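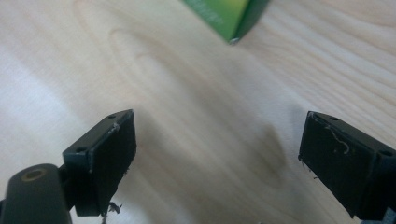
The Green Box

Kwame had a theory that you could tell everything about a gripper from the first box it picked up. I had a theory that Kwame just liked boxes. We'd been sharing the back bench at Brusum for 13 weeks by then, and I still hadn't won an argument with him.

"Squeeze it," he said.

"I'm getting there!"

I had the Carnard in my right hand, the one with the black block fingers and the rough pads. The green box was still a little way off across the table, one corner pointing at me like it wanted to start something. The other gripper, the Tawfik, was in its case by my elbow (soft fingers, very fancy, came with its own little cloth). Merkville wanted to know by Monday which of the two to order, and they wanted 100 of them, so you can see why I was sweating a bit.

I slid forward, closed the fingers on the corner, and lifted. The box came up crooked, hung there for a second, and dropped flat on its face.

"Huh," said Kwame, and wrote something down. He wrote a lot down. I never got to see it.

"That was me. I took it by the corner."

"People in a warehouse are going to take it by the corner."

Well, fine. I turned the thing over and looked at the pads. There was fuzz all over them, threads and specks, and one curly white fiber stuck to the right one that looked like somebody's signature. I picked at it with a fingernail and it didn't budge.

"You're not cleaning that," said Kwame.

"Why not? I'd clean it if it was mine."

"Did you clean the Tawfik?"

I had cleaned the Tawfik. I'd used the little cloth and everything. I put my hand back down and didn't say so, but he looked at the case, and then at me, and crossed out half a page. So that was the whole morning gone, and all my lovely Tawfik numbers with it.

We started over after lunch. Fuzz on the Carnard, and for the Tawfik, Kwame made me close it on the sleeve of his awful gray sweater until it was just as bad. He sat there with his arm out and read his mail. It was the closest I ever felt to him, to be honest with you.

Five lifts each, then five more, flat sides first and then corners. The Tawfik was gorgeous on the flat sides and let go of every single corner. The Carnard grabbed and slipped and grabbed again, and around the third corner I stopped rushing it. You had to come in slow and let the pads find the edges by themselves. On the last one I lifted the box clear over my head and held it there, and my wrist was shaking, and it stayed.

"Okay," said Kwame.

"Okay what?"

"Okay, I was wrong about the first box."

I nearly dropped it right then. I asked if he'd put that in the notes, and he said absolutely not, and went to get his coat.

Houda Kettani called from Merkville before I'd even packed up. She wanted to know which one we liked. I told her the Carnard, with dirty pads, taken slowly, and there was a long quiet on the line.

"Dirty on purpose?" she said.

"Do you have a minute?" I said, and sat back down.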